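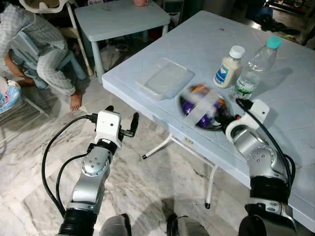

**Nultside**

## About us

Nultside sets up and maintains two-arm handling stations for workplaces that move small packaged goods by hand: pantry suppliers, vending route operators, staff kitchens and mail-order packing rooms. The office and workshop are in Policarpio. We do site surveys, installation, operator training and repair.

The company started as a repair shop for conveyor drives. Handling work was added when several repair customers asked for help with the same job, the picking and placing of bags and bottles that do not hold a fixed shape. Conveyor service was closed in March of the following year, and the drive parts were sold.

## What we install

Our standard station is the Drorken. It has two arms with a gripper on each, and it works at table height. Typical tasks are:

- moving bagged snacks and bottled drinks between a table and a bin
- loading and unloading shelves in small refrigerators
- sorting returned or damaged packages for a person to check

Soft bags are the slowest item. A bag changes shape when it is gripped, and a grip that holds a full bag may crush a half-empty one. Rigid bottles and boxes take less setup time.

Job records are kept in Brololus, our scheduling and logging software. It stores each task, the item handled, the stop reason if there was one, and the operator's note. The current item list has 1,035 entries. Customers can add their own.

## What changes for staff

A station changes the work of the people near it, and we cover this in the site survey before any equipment is ordered.

Repeated reaching and bending go down. Monitoring, restocking of input tables and clearing of stops go up. An operator who used to pack for a full shift will spend part of it reading stop reasons and correcting the item list. Some people like this and some do not. We ask the employer to offer both kinds of work for the first 70 days.

Pay grades are the employer's decision. Our contract requires that operator training take place during paid hours, and that any change to a job description be given to staff in writing before the station goes live. Brololus logs are kept by station. They are not split by operator, and we do not sell an add-on that does so.
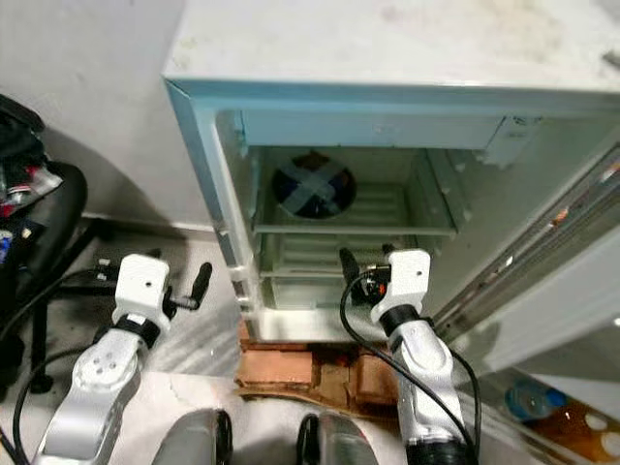
**Who is in charge of the station during a shift?**

The trained operator on duty. That person can pause or stop the station at any time and does not need a supervisor's approval to do so.

## Training and support

Operator training takes two sessions. The first covers start-up, pausing, safe reach and clearing a dropped item. The second covers the item list and stop codes. A printed stop-code sheet is supplied with each station and should be kept next to it.

Service calls are answered from Policarpio. Stations under contract are visited within 48 hours of a fault that the operator cannot clear. Gripper fingers are treated as wear parts and are checked at every visit. 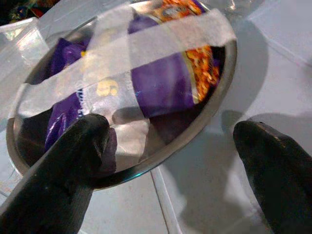 *Wrist view: gripper fingers at a steel bowl, with a purple snack bag under tape.*

Site surveys are booked through the Policarpio office. Please send a floor plan, a list of the items handled, and the shift pattern for the area.

Page last revised Jul 23, 2023.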